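April, Gresside trial, bench notes, late afternoon

OK so Horgan's loan period is running down and I still owe Ifeoma a yes or no on the tidy-up package. Spent most of today on the bedroom set, pillow off the floor and onto the armchair, over and over. Their sheet says 100 pickups between recalibrations. Lok-yiu thinks that's generous, and I kind of agree, but the hands are way nicer than I expected!

Log counter was at 301 when I took over from Frida and 661 when I quit.
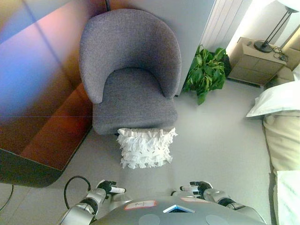
The thing I keep coming back to is grip force. The default is tuned for firm stuff (boxes, bottles) and anything ruffled or fringed needs its own profile. You can make one in the app, but the menu is buried and it forgets the name if you back out - super annoying. Asked Horgan support about it, no answer yet.

Price is still the sticking point. The service plan is more than 1000 a month and Kwok-wai wants to know if that covers finger replacements. Ask Zuzana for the contract PDF. Also charge the spare battery tonight!!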